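# Hand-washing and drying colored goblets

Last updated 28th May
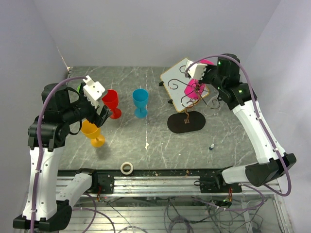

*A red goblet and a bright blue one on the marble-patterned tabletop.*

These steps cover stemmed goblets of any color, in plastic or glass. If yours came with a care card, follow the card first. Painted or gilded pieces need gentler handling and are dealt with at the end.

## What you need

- A plastic dishpan, or the sink with a folded towel in the bottom
- Mild dish soap
- A soft sponge (no scouring side)
- A bottle brush for narrow bowls
- 2 lint-free towels, one to dry on and one to dry with
- White vinegar, for cloudy pieces only

## Washing

1. Take off rings and your watch.
2. Fill the dishpan with warm water and a small squirt of soap. Very hot water can craze plastic and crack thin glass.
3. Wash one goblet at a time. Don't leave several in the pan together, as the feet knock against the rims.
4. Hold the goblet by the bowl. Most snapped stems happen when the foot is held in one hand and the bowl is twisted with the other.
5. Wipe the rim first, then the inside, the outside, and the stem. Finish with the underside of the foot, where dust and table grime collect.
6. Rinse under a slow tap until the water runs off without suds.

## Drying

Set each goblet upside down on the first towel for about 15 minutes. Then turn it over, stand it on its foot, and dry the inside with the second towel. Push the towel in loosely and turn it with your fingers. Don't pack it tight.

Dark reds and blues show water spots more than clear pieces do. If you live in a hard water area, skip the air drying and go straight to the towel.

## Cloudy goblets

Mix one part white vinegar with two parts warm water. Soak for 19 minutes, rub with the sponge, and rinse well. Repeat once if needed. If the haze is still there after the second soak, the surface is probably scratched and more vinegar won't help.

## Putting them away

Store goblets upright on their feet. The rim is usually the thinnest part and shouldn't carry the weight. Leave a finger's width between bowls. I keep mine grouped by color, which makes it quicker to lay a table and easier to spot a missing one.

For boxes, wrap the stem first until it is nearly as thick as the bowl, then wrap the whole piece.

## Painted or gilded pieces

No vinegar and no soaking. Use cool water and a fingertip instead of the sponge, then blot dry. Leave them out for 72 hours after any touch-up paint before washing again, or longer if the paint label says so.

Gwilym Mostyn

*Changed since January: shorter vinegar soak, new section on painted pieces.*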